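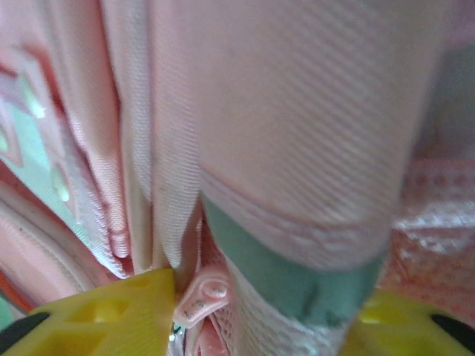
Im September, wenn die Schule seit ein paar Wochen läuft, verrät der Ranzen mehr über eine Familie als jeder Elternabend. Dewanti Lumbantobing flickt in ihrer Werkstatt Taschen aller Art, am liebsten aber die rosafarbenen. »Rosa ist ehrlich«, sagt sie. »Da sieht man jeden Bleistift.«

Ihr Urteil fällt sie am Reißverschluss. Ein Zipper aus Gummi mit Loch am Ende ist ihr recht, den bekommen auch kalte Finger zu fassen - und durch das Loch passt ein Stück Schnur, falls der Schieber irgendwann klemmt. Netzstoff hält sie für eine Einladung an Sand und Krümel, was die Hersteller nicht davon abhält, ihn überall einzunähen. Gegen Paspeln hat sie nichts, solange sie jemand anderes annähen muss.

81 Taschen hat sie im vergangenen Jahr repariert. Gewaschen wird von Hand, lauwarm, mit offenem Reißverschluss und leeren Fächern. Den letzten Punkt erwähnt sie zweimal. Yoga Pasaribu, der nebenan Schuhe besohlt, hat einmal eine Banane mitgewaschen.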